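Miltonau Workshop Furniture – Help Desk
Ticket 46
Product: Tornimden bench, 1,000 mm, white top, with black tilting panel
Site: Jurkthorpe workroom, ground floor
Subject: Black panel creeps down and something buzzes along the rail
Status: Closed

Opened, 9.10 am

Good morning, and thank you in advance to whoever picks this up. We have had one of your Tornimden benches since February and we're very fond of it, so please don't read this as a grumble. It has been a pleasure to work at and the white top still wipes clean beautifully, even after a winter of glue and pencil marks.

There are two things, and I can't tell whether they are the same thing. The first is that the black panel won't hold its angle. We set it in the morning, tighten both knobs as far as they will comfortably go, and by the time the kettle goes on at eleven it has dropped at the front corner. It doesn't fall, I should say, it just eases down like somebody nodding off in a chair. The second is a buzz. It seems to come from the aluminium rail, or from somewhere close to it, and it's worst when anything on the bench is running. If I lay my hand flat on the rail it goes quieter, and if I take my hand away it comes straight back.

I've put the bench on a different stretch of floor in case it was the old boards, and it made no difference that I could hear. I haven't undone anything underneath, as I didn't want to make matters worse before asking.

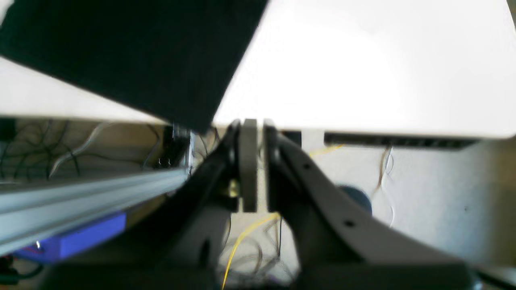 The knobs, while I think of it, are the older ribbed sort and not the ones with the lever that you show in your leaflet. I don't know if that matters. We bought the panel as an extra a few weeks after the bench and I fitted it myself one evening with the sheet of instructions propped against the radio, so it's quite possible that the fault is mine and I have a washer in the wrong place. There was one washer left over. I kept it in a jar, which I suppose should have told me something.

Reply from the help desk, 10.05 am

Thank you for such a thorough message, and please hang on to that washer! I think we may well be wanting it.

I'd like to take the panel first. The panel turns on a bolt at each side, and each bolt should carry a ribbed washer between the panel and its bracket. The ribbed face goes towards the bracket. If one side has a plain washer there, or none, the knob will feel perfectly tight in your hand while the panel goes on slipping by tiny amounts all morning, and that sounds very like your nodding off in a chair. Would you let me know whether the washer in the jar is plain on both faces or ribbed on one?

For the buzz, could you try the following when you have a quiet half hour? Please switch off anything on the bench first and take the weight off the panel.

Run a fingertip along the groove of the rail and feel for anything loose inside it. The sliding nuts sometimes get left in the groove after fitting and they chatter like anything.
Press upwards on the dark slotted strip under the edge of the white top, a hand's width at a time, and listen for a click.
Check the bolts where the rail meets the upright with the 6 mm key. They should be firm, but there's no need to lean on them.

Do take your time over it. I'm here until half past four.

Update from site, 1.35 pm

Well, you were right about the washer, and I feel a bit of a goose. It's ribbed on one side. I took the left-hand knob off (holding the panel up with my shoulder, not very elegantly) and found a plain washer there that I must have picked up out of our own tin. The proper one is now on, ribs facing the bracket, and the plain one has gone back where it belongs.

I set the panel just before noon and drew a pencil line on a scrap of masking tape at the corner so that I couldn't kid myself. It's still on the line as I write this. I've put a fairly heavy book on it as well, just to be unkind to it.

The buzz is still with us, I'm sorry to say. There was nothing loose in the groove except a good deal of dust and a paper clip. I was terribly hopeful about the paper clip, but taking it out didn't change a thing. The bolts at the upright took perhaps a quarter turn. I got as far as the slotted strip and then had to stop for a delivery.

Reply from the help desk, 1.50 pm

I'm delighted about the panel. Do leave the book on overnight if you can spare it, as that's a better test than anything I'd have dared ask for.

Quarter of a turn is nothing to worry about, they do settle in over the first few months. I would put my money on the strip now. It's held up by small push-in clips, and if a clip has let go the strip will hang a hair's breadth away from the top and sing against it. It would also explain why a hand on the rail quietens it, as you're steadying the whole front of the bench when you do that. Go along it slowly and if one place gives under your thumb, push until it snaps home. Should it drop again afterwards, the clip has probably cracked and I'll post you some.

Update from site, 3.20 pm

Found it, or found most of it. Towards the right-hand end the strip gave a little under my thumb, went up with a good loud snap, and the buzz dropped to almost nothing. Ten minutes later it had worked itself loose again. I had a look with a torch and the clip has a split down one leg. The others feel sound.

For the time being I've folded a bit of felt and tucked it in behind, and the room is wonderfully quiet. I hadn't noticed how much I'd been turning the radio up.

Could we have a couple of clips, please, and one ribbed washer for the jar, in case I'm let loose on the instructions again?

Reply from the help desk, 3.40 pm

With pleasure. A packet of clips for the 40 mm rail version is going out this afternoon, with two ribbed washers tucked in, and there's no charge for any of it. The felt will do no harm in the meantime. Just take it out before you press the new clip in, or it won't seat.

I've also passed a note to the people who write the fitting sheet asking if the ribbed side could be drawn rather larger. You aren't the first to ring us about it. I'll leave this open until you've had the parcel.

Update from site, next morning, 9.25 am

Panel still on its pencil line, book and all. I've let it have the book off now.

Update from site, 11.15 am, after the parcel came

Clips arrived safely, thank you. The new one is in, the felt is out, and I've had everything on the bench running for an hour with no buzz. Happy for you to close this. The spare clips are in the jar with the washers, and I've written on the lid what they're for.

Closed by the help desk, 11.30 am
Cause: plain washer fitted at left panel bolt; split clip on slotted strip, right-hand end.
Parts sent: strip clips, one packet; ribbed washers, two.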